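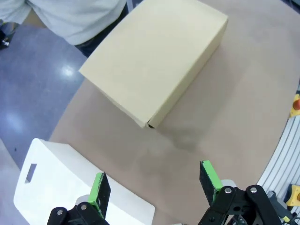
贈りものを包むのが下手なまま、ずいぶん長いこと大人をやってきました。

年が明けてから、押し入れの片づけをしています。うちの押し入れの下の段には包装紙の束があって、もらった箱から丁寧にはがしたもの、旅先の店でかけてもらったもの、いつか使おうと思って買ったまま丸まっているものが、ぎゅうぎゅうに重なっています。祖母がそういう人でした。テープをつめの先でそっと持ち上げて、紙を一枚も破らずに開けるんです。子どものころはそれが待ちきれなくて、早く早くとせかしては叱られていたのに、気がつけば自分がまったく同じことをしている。血というのはおそろしいものですね（笑）

それで今年は、ためるだけではなく包むほうも少しは上手になろうと思い立ちまして、駅の向こうにあるブラムウェルという文具店の、ラッピングの講座に申し込んでみました。参加費は600円。材料代こみです。この値段で二時間も教えてもらえるなんて、帰り道でなんだか申し訳なくなって、便箋とマスキングテープを買い足してしまいました。きっとお店の思うつぼです。

習ったのは、キャラメル包みと斜め包みのふたつ。キャラメル包みのほうは自己流でもなんとかなっていたのですが、先生に見てもらったら、私はいつも紙を大きく取りすぎていたようです。足りなくなるのが怖くて、つい多めに切ってしまうんですよね。余った紙は横の折り込みでもたつくので、角がふくらんで、いかにも「おうちで包みました」という顔になる。側面に折り込む分は、箱の高さの三分の二くらいで足りるそうです。おそるおそるそのとおりに切ってみたら、角がすっと立って、思わず声が出ました。

斜め包みは、デパートの人が箱をくるくるっと回して、あっという間に仕上げてしまう、あれです。あれがまあ、難しい。最初に箱を置く位置が少しずれただけで、最後の最後に角が足りなくて中身がのぞいてしまいます。何度もやり直して、紙がすっかりくたくたになったころ、ようやく一回だけきれいに閉じました。家に帰ってからもう一度やってみたら、もうできませんでした。手が覚えるまでには、まだまだかかりそうです。

紙の話もさせてください。私がいちばん好きなのは、ブレラーというところの無地の紙で、432番という薄い灰緑の色です。はりがあるのに折り目が素直につくし、何よりリボンを選びません。紺でも生成りでも、思い切って赤でも似合います。以前は柄のある紙ばかり買っていたのに、年齢とともに無地に寄ってきました。柄ものは合わせる向きを考えるだけで疲れてしまって……。とはいえ、押し入れから出てきたレモン柄の一枚は、どうしても手放せませんでした。八月に友人の家へ遊びに行ったとき、おみやげのジャムを包んだ残りです。ジャムの瓶なんて包みにくいものの代表で、あのときは結局てっぺんをぎゅっとしばって、てるてる坊主のような姿で渡したのでした。友人はひとしきり笑ってから、その紙をたたんで台所の引き出しにしまっていました。ああ、この人も同じ側の人だ、とうれしかったのをよく覚えています。

包装って、開けてしまえばそれまでのものでしょう。なのにどうしてこんなに心が浮き立つのかしら、と紙を折りながら考えていました。包んでいるあいだは、渡す相手のことばかり考えているからかもしれません。あの人ならこの色かな、リボンは細いほうが好きそうだな、なんて。買いものをしているときより、むしろその時間のほうが長いくらいです。

そうそう、片づけのほうはどうなったかといいますと、あまり進んでおりません。しわの寄った紙は、低い温度のアイロンを裏からさっとかけると伸びると教わってしまったので、捨てるつもりで分けておいた山が、半分ほど元の場所に戻りました。小さすぎる切れ端はぽち袋にしています。これがまた楽しくて、夜ふかしの原因になっています。

来月は同じお店で、リボンの結び方の回があるそうです。縦結びになってしまう癖を今度こそ直してもらいたくて、もう申し込みました。レモンの紙も持っていくつもりです。

2023年1月19日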